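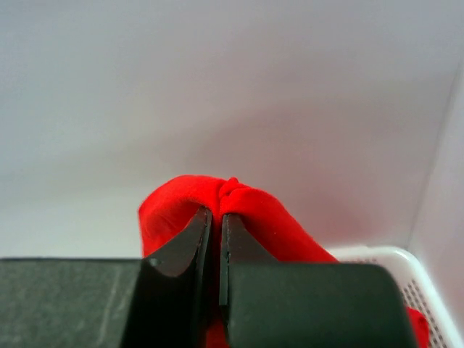 Susance wrote in the comments that folding shop cloths is a waste of a life and that everything red in her garage goes straight into a bag. Fair enough. I said much the same for years, and I still don't believe most of what gets written about folding. But I was opening a bag and pulling out nine wrong things to get one right one, so in June I gave in and tried a few of the methods people swear by. What follows is the part I kept.

How to fold thin red cloths out of a basket

You need a flat table, a basket with holes in the sides and your cloths. You don't need a folding board. Vukedix sent me to a page selling one, and I can report that a table does the same job.

1. Put the basket at the back corner of the table, against the wall if you have one there. Most guides want it on the floor by your feet, and then you bend over for every single cloth.

2. Take one cloth. If two come up together, drop them and try again, because pulling them apart in the air only makes a knot of the pair.

3. Pinch near the middle and lift it clear. Everybody says to hunt for a corner first. Try it with a thin cloth that's been wadded up and see how long you last.

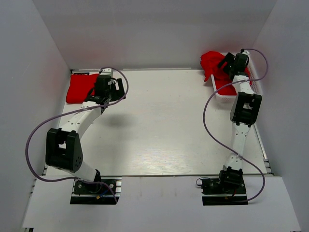

4. Lay it down away from the basket and only then look for the corners. Pull the two nearest ones toward you until the front edge is straight. The back edge will be close enough. If it isn't, tug it once and move on.

5. Fold the near edge to the far edge. Smooth from the fold outward with the side of your hand. I've read that you should smooth 10 times in each direction. Once does it.

6. Fold again side to side. Stop there. A third fold on thin fabric springs open, whatever the videos show you.

7. Set the folded one against the back wall, on the side opposite the basket, fold facing you.
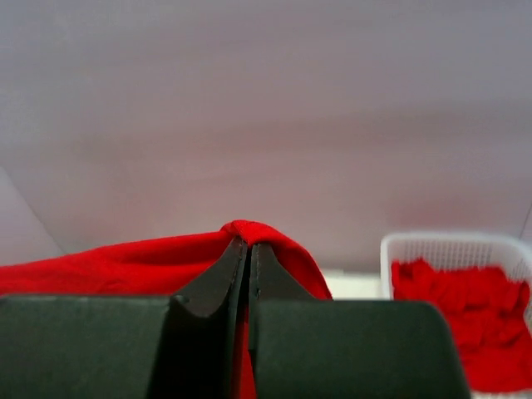 As for the famous standing fold, where every cloth is supposed to sit upright in a drawer like a file card, I gave it a fair shot. It works with towels. With light stuff the row slumps as soon as you take one out, and then you're back to a heap with extra steps. Flat stacks for me, and no more than a hand high.

Fabric spray I'd skip too. Zultness makes the one I was given, and I couldn't tell the sprayed cloths from the plain ones.

If it keeps going crooked 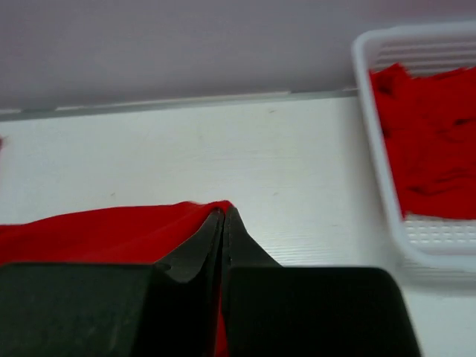

Crooked folds mostly start with the first pinch. Grab too much and you drag half the sheet out of line; grab too little and it slips. What you want is a small peak of cloth between the tips, with the rest still spread on the white tabletop and only a few shallow creases in it. Let go, flatten the peak, and fold as in step 5. If the edges still don't meet, check the cloth itself. Cheap ones are often not cut square, and no method will fix that.

Updated October 22, 2020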